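Jirlow Two-Arm Counter Unit - Set-Up Guide
Section 2: Before You Order

Read this section before you sign anything. The rest of the guide assumes you already own the unit, a charging dock and a place to put them, and by then most of the expensive decisions have been made.

2.1 Write down the work

1. Pick one job. "Cleaning" is a department. "Wiping the bathroom counters in the guest wing" is a job, and it can be priced.

2. Walk the job with a tape measure and a notepad. Record the depth of each counter, the height of any ledge behind it, and whatever lives on top permanently.

3. Watch a person do it at normal speed. Note what each hand does, including the hand that seems to be on vacation.

4. Note the surface. Polished stone, matte laminate and brushed steel each need their own settings profile. The unit ships with 2 profiles installed. Others are ordered from Drilliline, our parts distributor, and are billed separately.
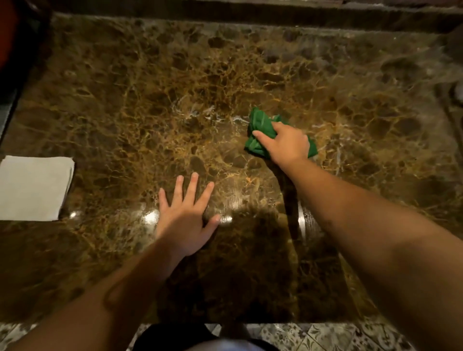 Figure 2-1. Manual wiping on polished brown marble. Right hand on the cloth, left hand flat on the counter.

The counter in Figure 2-1 is a fair test of a budget. Polished stone throws glare back at the sensors, and dark stone with busy golden veining gives the stain finder plenty to have opinions about. Order the glossy-surface profile for a counter like this one. Folded towels parked at the side also count as obstacles, so decide now who moves them. If the answer is "the unit," you need the pick-and-place package and a larger budget.

NOTE: The cloth holder takes ordinary cloths of any color. You do not need to buy ours, although the sales department would like you to.

2.2 Work out the cost

5. Start with the quoted price of the unit. Enjoy it - this is the smallest the total will ever be.

6. Add the dock, the surface profiles, the spare wrist covers and delivery. Delivery to an upper floor is a separate line on the quote.

7. Add staff time. Allow 2 full shifts for teaching the first room. Similar rooms go faster. Rooms described as similar by someone who has never cleaned them do not.

8. Count the counters the unit will wipe in a week. Below 200, ask for a rental quote before a purchase quote. The Pētersons rental plan covers the same hardware and lets you send it back.

9. Leave a line for cloths and laundry. A robot gets through as many as a person does and never wrings one out to be thrifty.

CAUTION: Do not budget for the unit by deleting a cleaning position from the same year's plan. Somebody has to load cloths, clear counters and free the unit from behind the door.

2.3 Check the site

10. Measure the narrowest doorway on the route. The unit needs 70 cm of clear width, handles and coat hooks included.

11. Look at the floor. Patterned tile is fine for the wheels but may slow the unit down during mapping. Run the floor survey in daylight and again under the room lights.

12. Find an outlet for the dock that is not already promised to a vending machine.

13. Send the completed worksheet to the Dukstead planning desk. Keep a copy. You will want it when the quote comes back with a different number of rooms on it.

WARNING: Never let the unit use a cleaning product that is not on the approved list in Section 7. Acidic cleaners can etch marble, and the warranty does not cover the counter.

When the planning desk has confirmed your worksheet in writing, go on to Section 3, Unpacking.

Section revised 6/9/22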